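SF 4: Gloss, sheen and the appearance of dark coatings
Surface Finishing, Wurnham
Notes prepared by Iolanda Caldeira, revised September

Read before the practical. Symbols are the same as in handout 3.

4.1 Two kinds of reflection

Light falling on a painted surface is returned in two ways. Part of it is reflected at the outer boundary, where air meets binder, and leaves at an angle equal to the angle of arrival. This is the specular part. The rest enters the film and is scattered or absorbed by the pigment. What comes back out after scattering leaves in many directions and is called the diffuse part.

The diffuse part carries the colour of the pigment. For ordinary non-metallic coatings the specular part keeps the colour of the lamp or window, and it depends on the refractive index of the binder and on how smooth the surface is. The pigment has little direct effect on it.

A white coating returns so much diffuse light that the specular part is often hard to see against it. In a black coating the diffuse part is very small, and most of what the eye receives from the surface is specular. Faults in finish are therefore easier to find on black panels, and the standard defect set (Pacheco set, drawer 3) is black throughout.

4.2 Roughness

A smooth film sends the specular part out in a narrow beam. As roughness increases, small areas of the surface face in different directions and the beam widens. The light is spread, so the mirror image of the lamp is lost and replaced by a broad, weak highlight.

Matting agents work in this way. Fine silica particles are held in the film, and as the film shrinks on drying they leave a slightly uneven surface. The total light reflected at the boundary changes much less than its distribution does. A matt black is therefore not free of surface reflection. It appears dark from most directions and paler from a few.

4.3 Effect of angle

Reflection at the boundary rises with the angle of incidence, measured from the normal. For a binder with refractive index 1.5 it is 4 per cent at normal incidence. It changes slowly at first, then climbs steeply towards grazing incidence, where it approaches 100 per cent.

Two faces of one part, with the same finish, may then differ clearly in tone. The face whose tilt sends part of the spread highlight towards the observer looks grey. The other looks black.
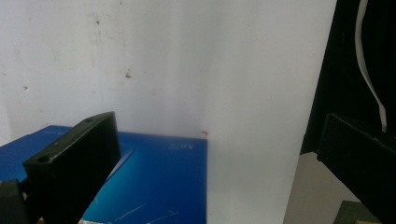 Figure 1. Matt black surfaces. The slanted upper face has a slightly greyish sheen; the inner side is a deeper black.

When two faces are to be compared for colour, both must be viewed in the same geometry. Tilting the part is a quick check: a grey cast that moves or fades with tilt is sheen, and one that stays put is more likely to be in the coating (chalking, bloom or poor pigment dispersion).

4.4 Measuring gloss

A glossmeter lights the surface at a fixed angle and compares the specular reading with that of a polished black glass standard. Three angles are in common use.

60 degrees: general purpose, always taken first.
20 degrees: high gloss, used when the first reading is above 70 units.
85 degrees: low gloss, used when the first reading is below 10 units.

The last is often called sheen. Two coatings may agree at 60 degrees and differ widely at 85, so a specification for a matt finish should state both. Always give the angle with the value. A gloss figure without an angle cannot be checked.

4.5 Practical

Work in pairs. Each pair receives 4 panels from the Fasari rack, each 120 mm long.

Wipe the panel with a lint-free cloth. Check the meter against the black glass standard, then take 3 readings per panel at 60 degrees, turning the panel between readings. Repeat at the second angle where the rule in 4.4 calls for it. Record the mean and the range. A wide range on one panel suggests uneven film thickness or a dirty surface; clean and repeat before reporting.

Visual ranking is done at bench 2, before the meter results are shared. The bench lighting was last measured at 368 lux. Leave the lamps where they are.

Send results to Rogério Medeiros on the Risanness sheet, one sheet per pair.

Reading for next time: handout 5, sections 5.1 and 5.2 (orange peel and distinctness of image).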